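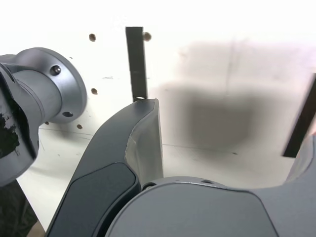

Gripper trips a protective stop on release when stacking cubes

Posted by Gifty Agyeman, September 2018

I have a two-finger gripper on a small arm, stacking three cubes inside a marked square. The first two placements are fine. On the third the arm goes to height, the fingers start to open, and the controller throws a protective stop. The log gives a force limit fault on the vertical axis every time. It failed on 11 of the last 100 runs, always at the top cube. Payload and centre of mass are entered as per the Gultel manual. The program is the stock pick and place routine from Ladis with the heights changed. I don't want to just raise the force limit, as people reach over this table between runs. What should I be checking?

Fotini Papadakis

Check the tool centre point before anything else. If the TCP is a couple of millimetres out along the tool axis, every place height is out by the same amount, and a single cube on a hard table will often hide it.
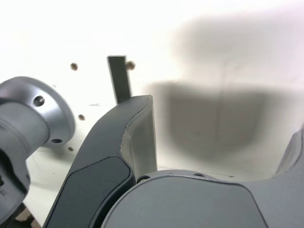 Then look at how the fingers travel. On a lot of adaptive grippers the tips follow an arc, so they move along the tool axis as they open or close. If you taught the height with the fingers at one opening and release at another, the tips can drag the cube down into the one below. With two cubes already under it, any sideways offset adds up as well, and the load goes through whatever corner is touching.

What I would do, in order:

Reteach the TCP with the fingers at cube width.
Raise the third place height by 3 mm and run it slowly.
Open the fingers in two steps, with a short pause between.
Log the vertical force through the release and see where it climbs.
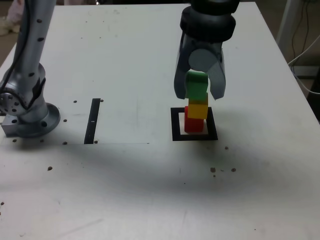
Third cube at the stack, gripper still on it.

Leave the force limit where it is. It is doing its job, and a higher setting will only move the fault somewhere harder to find. Do the slow runs with the stop button in reach and hands off the table.

Ametepe

had the same fault code, was a loose tool flange screw. check the torque

Zilora

Mine was payload. I had entered the gripper but left out the cable and the adapter plate, 161 grams between them. The arm read the difference as contact force. Not sure it explains yours if the first two cubes go down clean, but it takes a minute to check.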